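3. Data Collection

3.1 Task definition

The learning system described in Section 2 is trained by imitation and needs recorded examples of a person doing the task. We chose locker handling as the target: open a compartment door, place or remove an object, and close the door again. The task was picked from the list supplied by Radcombe, and it suits two-handed recording well, with one hand free to hold the door or pass the object.

Each example is stored as one episode. An episode starts with both grippers held in front of the chest and ends when they return to that position. Opening and closing are kept inside the same episode. An earlier version split them, but the policy then had no data for the transition and stalled with the door half open.

3.2 Equipment

The operator carries one hand-held gripper in each hand and wears a head camera. A marker cube is fixed on top of each gripper, with a different marker on every visible face, so that the pose can be recovered from the head view whenever at least one face is readable. Jaw opening is logged separately by the gripper and matched to the video by timestamp. Recording and episode cutting were done in Clellow, and the pose tracks were computed overnight with a script written by Hryhorii Dovhaniuk.

3.3 Procedure

Data was collected in March by 4 operators. Every operator recorded a short calibration sequence first, turning each cube slowly in front of the camera. Sessions were limited to 45 minutes, as arm fatigue changed the speed of the motion noticeably after that. Operators were told to move at a steady pace, to look at the compartment during insertion, and to vary their standing position between episodes.

The compartments used were at different heights. Upper compartments proved harder to record: the arm is raised, the wrist turns, and the cube can pass behind the door or the cabinet edge.
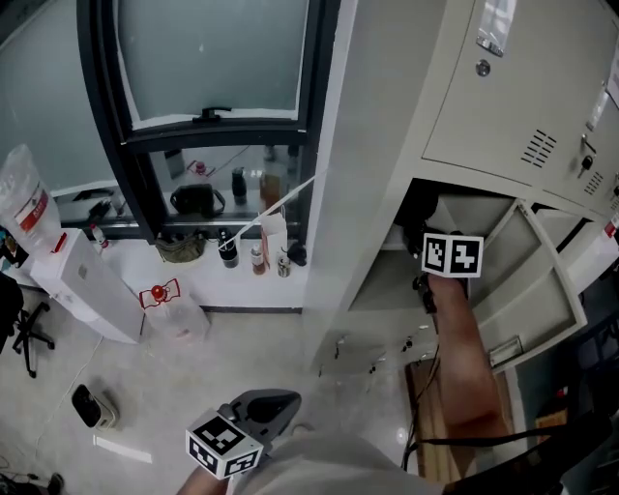
Figure 4. Right gripper entering an open compartment, with its marker cube at the opening. The left gripper is held low.

3.4 Filtering

In total 700 episodes were recorded. An episode was rejected if the pose of either gripper was lost for longer than half a second, or if the object was dropped. These rules removed 134 episodes and left 566 for training. Most rejections came from tracking loss inside the compartment, where the cube is shaded and seen at a steep angle. Short gaps were filled by interpolation – this was allowed only when the gripper was moving slowly on both sides of the gap.

3.5 Known limits

All episodes come from one room and one type of cabinet. Key use was left out, so a trained policy cannot be expected to unlock a door. Left-handed insertion is also underrepresented, as three of the operators used the right hand by default. A second round with the hands swapped is planned before the evaluation in Section 5.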